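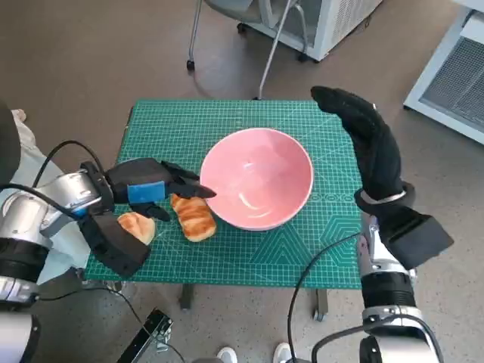
We use cookies to remember your preferences and to see which pages get read. Accept all | Manage settings

FOR RELEASE IN FEBRUARY

Siriwan Mill Reopens With Stone-Ground Flour, a Public Oven and a Season of Bread in Troltent

TROLTENT – The waterwheel at Siriwan Mill is going to turn again this February, and the town is going to bake with what comes out of it. After a long repair, the mill on the Wumon River will open its doors to the public with freshly ground wheat and rye, a wood-fired oven that anyone can sign up to use, and a season of classes, tastings and open grinding days that runs into early summer.

The mill was built in 1860 to serve the farms on both sides of the river. For most of its working life it ground wheat in the fall and winter, and corn and feed whenever the farms needed it. When the big roller mills downstream took over the flour trade, Siriwan kept going on animal feed, then closed. The building stayed in good shape, mostly thanks to its thick walls and a slate roof that somebody with sense had paid extra for. The machinery was another story. The wheel had lost its buckets, the main shaft had dropped on one side, and one pair of stones was buried under old feed sacks and a very large number of bird nests.

Ernis, the bakery that has run on Mill Street for many years, took on the lease and the repair. The bakers had been buying stone-ground flour from far away, paying for the trucking, and wondering out loud why there was a flour mill at the end of their own street with no flour in it. The lease was signed, the sacks were hauled out, and the stones underneath were in better condition than anyone had dared to hope.

"We dusted off the top stone and the furrows were still there, clear as a plowed field," the bakery said in a note to its customers this winter. "We put our hands on it and started planning loaves right then and there."

What Has Been Repaired

The wheel has been rebuilt with new oak buckets on the old iron hubs. The shaft has been lifted and set on new bearings, and the sluice gate, which used to need two strong people and some bad language, now opens with a hand crank. Both pairs of millstones were taken apart, cleaned and dressed by hand, a slow job that means recutting the grooves so that the stones shear the grain and move it outward in an even stream. One pair will be used only for wheat. The other will handle rye, with corn to follow once the harvest is in.

Upstairs, the grain floor has been sanded and the old hoist works again. Visitors will be able to stand at the rail and watch a sack go up through the trapdoors, which is every bit as fun as it sounds. The flour chute has been lined with new maple, and the wooden hopper that feeds the wheat stones is the one that was in the building when it closed, patched at two corners and otherwise left alone.

The river level will decide how much grinding gets done. The Wumon runs high in late winter and spring, so that is when the stones will be busiest. In a dry summer the wheel may rest for weeks at a time, and the mill will say so on the board by the gate so people don't make the trip for nothing.

The Flour

Siriwan will begin with 3 flours: a whole wheat, a lighter sifted wheat and a dark rye. All of the grain comes from farms in the valley. The whole wheat is ground slowly so that it stays cool, and it keeps the bran and the germ, so it has a nutty, slightly sweet smell that hits you as soon as the bag is open. It also means the flour doesn't keep as long as the supermarket kind. The mill suggests buying a small bag, storing it in the refrigerator or freezer, and coming back for more.

The sifted wheat is the one for people who want a softer loaf. Ernis has been testing it in dinner rolls, sandwich bread and a buttery crescent that took a good many tries to get right. Stone-ground flour drinks up more water than the bakers were used to, and the early batches of crescents came out stiff and a bit sulky. A wetter dough and a longer rest in the cold fixed that. The recipe will be handed out on a card with every bag, and the bakers would love to hear from anyone who improves on it.

The rye is for patient people. It makes a dense, dark, moist loaf that should sit for a full day before it is sliced, and it is wonderful with salted butter or a sharp cheese.

Flour will be sold at the mill door and at the bakery counter in paper bags, with a discount for anyone who brings a clean container from home.

The Public Oven

Next to the mill, in what was the cart shed, stands the part of the project that has caused the most excitement in town. The new brick oven holds 8 large loaves at a time and will be fired up on every grinding day. Residents can reserve a place in it, shape their dough at home, and bring it down in a basket or pan when the bricks are ready. A baker from Ernis will tend the fire and help with the loading. People baking for the first time are as welcome as people who have been at it for decades, and a loaf that slumps will be eaten just as happily as one that stands tall.

There is no charge for the oven in its first season. Bakers are asked to bring a piece of split, dry firewood if they have some to spare. Painted or treated wood can't be used.

Long tables have been set up along the wall of the shed for people who are waiting. Bring soup, bring jam, bring the neighbors. When the bread is out and the bricks begin to cool, the oven is still plenty hot for beans, baked apples and trays of cookies, and those go in on a first-come basis.

Classes and Open Days

The first classes cover the basics: how to mix and fold a wet dough, how to keep a sourdough starter alive in a cold kitchen, and how to tell when a loaf is done by tapping the bottom. A class on small breads will take in soft rolls, plain buns and the crescent from the recipe card. Later in spring there will be a class for rye bread, and another for flatbreads cooked right on the oven floor.

Children can join the family sessions, where they will grind a handful of wheat in a small hand mill, sift it, and shape a roll to take home. Adults are allowed a turn with the hand mill too, and the bakers have noticed that they tend to hold on to it.

On open days the stones will run from 10 in the morning until the hopper is empty. Visitors can walk through the ground floor and the grain floor at their own pace. The stairs are steep and can't be changed without cutting into the old beams, so a viewing window and a step-free path have been added at ground level, with a clear look at the wheel and the gears. The mill is loud when it is working, and ear protection in adult and child sizes will be hanging by the door.

Getting There

Siriwan Mill is at the river end of Mill Street in Troltent, a short walk down from the Ernis bakery. Parking at the mill is limited to visitors who need it; everyone else can park by the bridge and follow the towpath, which can be muddy in February, so wear boots. Bikes can be left in the rack beside the cart shed.

Class places and oven reservations can be made at the bakery counter. The schedule of grinding days will be posted there and at the mill gate as the river allows.

About Ernis

Ernis is a bakery in Troltent making breads, rolls and pastries every morning. It holds the lease on Siriwan Mill and runs the mill's grinding, oven and classes.

Press questions and requests to visit before opening can be left with the bakery during shop hours.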